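Two Arms on the Packing Floor

At Ovolia, the first machine arrived in June, before the summer orders. The company makes small glass droppers and bottles for pharmacies, and its building in Flakemside has 80 people on two floors. For many years the work on the upper floor was done by hand. A worker took a bottle with the left hand, a dropper with the right hand, put them together and looked at the result against the light. Then the next one.

I visited the upper floor because a reader of this magazine wrote to us about it. She works there, and she wanted us to know that the story told in the town was not correct. In the town people said that the robots had taken the jobs. In her opinion the robots had taken something smaller, and it was more difficult to explain.

The packers start at six in the morning. When I came, they were drinking coffee next to the lockers and discussing a torn delivery note. One of them told me that before the change she could do her work while thinking about her garden. Her hands knew everything. Now she stands at a panel, she reads messages and she decides. At the end of the shift her shoulders are fine, but her head is tired. She said it without complaint, as a person who reports the weather.

The cells were installed by Jombridge, a small firm which builds equipment for light assembly. Each cell has two arms that work toward each other, because the task was always a task for two hands. The firm first tried a single arm with a fixed holder. The packers who watched the trial did not like it. They explained that a good packer moves both parts a little, and feels where they want to meet. It took several weeks before the engineers agreed with them.

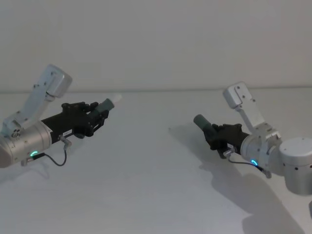 This discussion about hands is, for me, the most interesting part of the story. The engineers asked the packers to describe how they work, and at the beginning the packers could not do it. They had never needed the words. One man with long experience closed his eyes and moved his fingers in the air, and somebody wrote down what he did. Later they made a list of faults and gave each one a name. There were 311 entries in the first version. Many were the same fault under different names, as the early shift and the late shift had never spoken about it together.

The list is still used. It hangs in a folder at every panel, much shorter now, and a new employee learns it in the first days. Before, a new employee sat next to an older one and copied her. Both ways have their good side. The list is fair, and everybody learns the same thing. But some of the older packers miss having a person next to them. They used to talk all day. Now the workplaces are farther apart and the conversation waits for the break.

No one was dismissed, and the company has promised this in writing until the end of the present contract. What happens after that is not written anywhere. When people left to retire, their places were not filled – this is the quiet way in which a floor becomes smaller. The nine packers who moved to the panels received a higher pay grade. Those who stayed at the manual tables did not, and they still do the small series, the odd shapes and the samples, which the arms cannot manage well. Some of them think that their work is now the harder one, and I find it difficult to disagree.

The works council asked for an outside opinion, and it came from Gyamfi, an office that advises employees on technical changes. Their report is short and written in plain language. It recommends that each packer changes between the panel and the manual table every two hours, so that nobody loses the feeling for the material. It also recommends that the higher pay is given to both groups. The first point was accepted quickly. The second is still being negotiated, and in the canteen it is discussed with more passion than the robots ever were.

I asked the management how they see the result. They spoke about fewer rejected bottles and about fewer days lost to sore wrists. The packers confirmed the part about the wrists. About the bottles they smiled, and said that it depends on who is at the panel.

In the afternoon I sat for a while at one of the manual tables and tried the work myself. It looks easy when you watch it. My first dropper went in crooked, the second also. The woman beside me took the bottle out of my hand, turned it a little and gave it back. Then she looked at the clock, closed her box and went over to her panel for the next two hours.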